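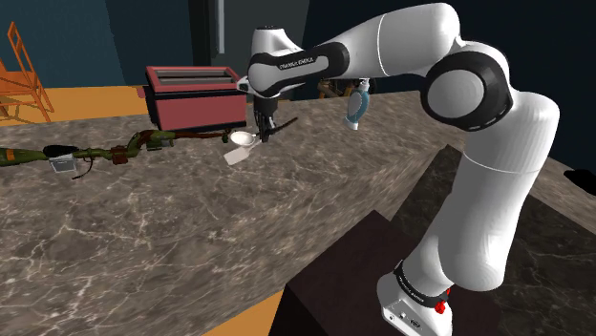

Ticket: Greifer meldet "Objekt gehalten", obwohl nichts gehalten wird
Produkt: Titumwood (Simulation), Greifmodul
Gemeldet von: Snežana Janevski, Werkstatt Stenthorpe
Eröffnet: 18. Juni 2019
Status: in Bearbeitung
Priorität: normal (vom System gesetzt, nicht von mir)

Beschreibung

Wir bauen in der Gemeinschaftswerkstatt einen Küchenarm auf, der Besteck und Kleinteile von der Arbeitsplatte in eine Schublade räumen soll. Bevor der echte Arm irgendetwas anfasst, läuft jede Bewegung in Titumwood. Dort greift der Arm nach einem kleinen weißen Teil mit flachem Griff, bei uns in der Szene einfach "der Löffel".

Der Greifer fährt von oben an, schließt, und die Auswertung meldet "Objekt gehalten". Danach hebt der Arm ab und der Löffel bleibt auf der Platte liegen. Nicht immer. Von 300 Durchläufen stehen in der Zusammenfassung 300 Erfolge, und das habe ich keine Minute geglaubt. Ich habe mir einen Teil der Aufzeichnungen selbst angesehen und ziemlich schnell welche gefunden, bei denen der Arm mit leeren Fingern über dem Ablageort ankommt, die Finger öffnet und zufrieden ist.

Erwartet: Der Durchlauf wird als Fehlgriff gezählt.
Tatsächlich: Der Durchlauf wird als Erfolg gezählt.

Bitte nicht wieder den Standardtext mit dem Neuinstallieren schicken. Das habe ich im April beim letzten Ticket gemacht, es hat einen Abend gekostet und nichts geändert.

Antwort Support

Guten Tag Frau Janevski,
vielen Dank für die Meldung. Die Erfolgsquote klingt zunächst sehr gut. Können Sie bestätigen, dass die Szene unverändert ist und der Greifer aus der mitgelieferten Bibliothek stammt? Häufig sind zu hohe Reibwerte am Objekt die Ursache für ungewöhnliches Greifverhalten. Wir empfehlen außerdem, die Szene auf den Arm und ein einzelnes Objekt zu reduzieren.

Snežana Janevski

Die Erfolgsquote klingt nicht gut, sie klingt falsch, deshalb das Ticket.

Zur Szene: nein, die ist nicht leer. Arbeitsplatte, der Toaster hinten, eine Flasche und was eben sonst noch auf der Platte liegt. Der Arm steht auf einem Sockel vorn rechts und greift quer über die Platte. Reduzieren kann ich das, aber dann teste ich etwas anderes als das, was kaputt ist. Unsere echte Küche wird auch nicht leer sein.

Zum Greifer: Die Geometrie ist aus der Bibliothek. Die Fingerspitzen haben wir angepasst, weil der Greifer, den wir von Wong gekauft haben, schmalere Finger hat als das Modell. Die Änderung betrifft nur die Form, die Auswertung haben wir nicht angefasst.

Zur Reibung: Zu hohe Reibung würde dafür sorgen, dass der Löffel zu gut hält. Er hält aber gar nicht. Ich sehe den Zusammenhang nicht. Ich habe den Wert trotzdem halbiert, danach noch einmal halbiert. Der Löffel fällt öfter, die Quote bleibt bei 100 Prozent.

Antwort Support

Guten Tag Frau Janevski,
danke für die ausführliche Rückmeldung. Bitte senden Sie uns die Protokolldatei eines fehlerhaften Durchlaufs sowie die Einstellungen der Griffauswertung. Möglicherweise wird der Kontakt zwischen Finger und Arbeitsplatte gewertet.

Snežana Janevski

Dateien hängen an. Das mit der Arbeitsplatte ist der erste Hinweis, mit dem ich etwas anfangen kann, also habe ich nicht gewartet. Was ich gemacht habe, in der Reihenfolge, in der ich es gemacht habe:

Versuch: Löffel aus der Szene gelöscht, sonst alles gleich.
Ergebnis: "Objekt gehalten". Ohne Objekt! Damit ist die Reibung vom Tisch, und die Form des Löffels auch.

Versuch: Greifhöhe um 5 mm angehoben, Löffel weiterhin gelöscht.
Ergebnis: "Kein Objekt". So soll es sein.

Versuch: Greifhöhe wie zuvor angehoben, Löffel wieder drin.
Ergebnis: gemischt. Am runden Ende greifen die Finger, am flachen Griff gehen sie darüber zu. Gemeldet wird jetzt beides richtig.

Versuch: alte Greifhöhe, Kollision zwischen Fingern und Arbeitsplatte abgeschaltet.
Ergebnis: Meldung richtig, aber die Fingerspitzen tauchen in den Stein ein. Für die Simulation hübsch, für den echten Arm wären das verbogene Finger. Bleibt also nicht so.

Die Finger setzen auf der Platte auf, der Kontakt wird gezählt, und die Auswertung fragt offenbar nicht, womit. Ob das ein Fehler ist oder bei euch "so vorgesehen", könnt ihr mir gern sagen. In der Doku steht "Kontakt an beiden Fingern". Dass ein Küchenmöbel als Objekt gilt, steht dort nicht.

Antwort Support

Guten Tag Frau Janevski,
wir konnten das Verhalten nachstellen. Die Griffauswertung berücksichtigt in der Voreinstellung alle Körper der Szene. Sie können im Feld "Zielgruppe" festlegen, welche Körper als greifbar gelten. Mit dieser Einstellung sollte das Problem behoben sein. Dürfen wir das Ticket schließen?

Snežana Janevski

Nein, noch nicht.

Zielgruppe gesetzt, nur der Löffel drin. Durchlauf ohne Löffel: die Software beschwert sich über eine leere Gruppe und bricht ab, damit kann ich leben. Durchlauf mit Löffel: deutlich besser. Aber ich finde weiterhin Durchläufe, die als Erfolg zählen und keiner sind. Diesmal liegt der Löffel auf der Platte, beide Finger drücken von oben darauf, der Kontakt ist da, die Meldung kommt, der Arm fährt los. Ohne Löffel.

Das Problem ist aus meiner Sicht, dass überhaupt nur ein einziger Moment geprüft wird, nämlich der beim Schließen. Ob das Teil danach mitkommt, interessiert die Auswertung nicht. Ich habe deshalb eine eigene Prüfung dahinter gehängt: nach dem Abheben 2 Sekunden warten, dann die Höhe des Löffels gegen die Höhe des Greifers vergleichen. Liegt der Löffel noch unten, ist es ein Fehlgriff. Das ist keine Raketentechnik, und ich hätte es gern im Produkt und nicht in meinem Skript.

Mit der eigenen Prüfung habe ich die Reihe noch einmal komplett laufen lassen. Mehr als die Hälfte sind Fehlgriffe. Wir haben mit der alten Quote entschieden, welche Fingerform gedruckt wird, und die Entscheidung dürfen wir jetzt noch einmal treffen.

Interne Notiz, versehentlich öffentlich gestellt

Kundin nutzt Brücke von Mokthorpe zur Ansteuerung. Bitte prüfen, ob Fehler dort liegt, dann Ticket weiterreichen.

Snežana Janevski

Das konnte ich lesen. Nein, an der Brücke liegt es nicht. Die Mokthorpe-Brücke überträgt bei uns nur Gelenkwinkel an den echten Arm und ist während der Simulationsläufe gar nicht gestartet. Wer das weiterreicht, bekommt von dort zu Recht dieselbe Antwort, nur später.

Inzwischen haben wir am echten Aufbau nachgesehen, langsam gefahren und mit der Hand am Schalter. 12 Griffe mit der alten Greifhöhe, auf einer Lage Schaumstoff, damit nichts bricht. Der echte Greifer kennt nur den Motorstrom. Er meldet "gehalten", sobald die Finger gegen irgendetwas drücken, also auch gegen Schaumstoff. Das ist derselbe Denkfehler in Hardware, dafür könnt ihr nichts. Es heißt aber, dass uns die Simulation genau vor dem Fehler nicht gewarnt hat, für den wir sie eingesetzt haben.

Offene Fragen, bitte einzeln beantworten:

Wird die Voreinstellung der Zielgruppe geändert, oder bleibt "alles" der Standard?
Gibt es eine Prüfung nach dem Abheben, die ich übersehen habe?
Werden alte Auswertungen neu berechnet, wenn ich die Einstellung ändere? Bei mir stehen in der Übersicht noch die alten Zahlen, und wer sie nicht kennt, hält sie für echt.

Antwort Support

Guten Tag Frau Janevski,
bitte entschuldigen Sie die interne Notiz. Zu Ihren Fragen: Die Voreinstellung bleibt vorerst bestehen, wir haben eine Änderung vorgemerkt. Eine Prüfung nach dem Abheben ist derzeit nicht enthalten. Alte Auswertungen werden nicht neu berechnet und müssen manuell gelöscht werden.

Snežana Janevski

"Vorgemerkt" habe ich im April auch schon gelesen. Das Ticket bleibt von meiner Seite offen, bis die Änderung in einer Version steht, die ich installieren kann. Mein Prüfskript hängt an, ihr könnt es verwenden. Die Wartezeit steht in der ersten Zeile und muss bei schwereren Teilen vermutlich länger sein, das habe ich nicht getestet.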